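# The Pass at Prulla

We had held the ridge for seven weeks, and I still loved it up there! 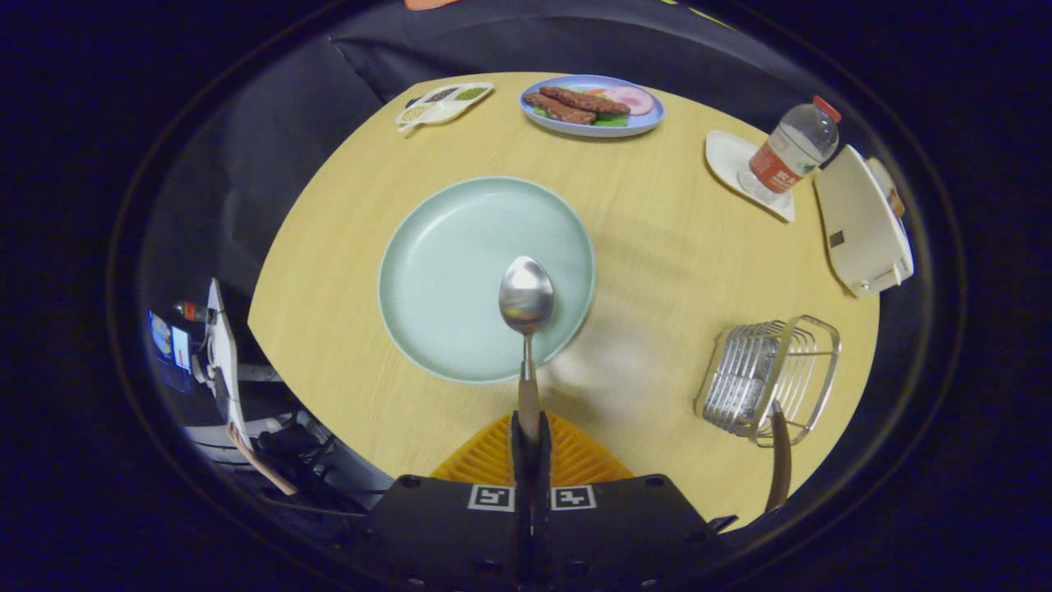
## Second watch

The cold came down off Gazi peak after dark and got into everything, boots, rifle bolts, the batteries in the radio, and even so I would have taken the second watch every night if the sergeant had let me. You have never seen stars like that. In December the whole valley below Zalell goes blue, and the river shines like wire, and on the far side you can make out the lamps of Wilari, where the other army was eating its supper.

Post 1617 was ours: a sandbag wall, a tin roof, three of us and a stove that smoked.

At a little past two the dog lifted her head. Then I heard it too, stones sliding in the gully. I rang the bell line (two pulls, wait, two pulls) and got flat behind the wall with my heart going like mad. The corporal crawled up beside me and put the flare gun in my hand.

"Go on," he said. "It's your turn."

Up it went, a great hissing red thing, and the entire slope jumped out of the dark. Goats! Dozens of them, strung out along the border wire, chewing, staring at us, and behind them a boy in a blanket with both hands in the air.

He was from Prulla, he shouted. The snow had closed the lower path. Could he please bring them through?

The corporal looked at me and I looked at the stove.

"Ask him if he's hungry," I said.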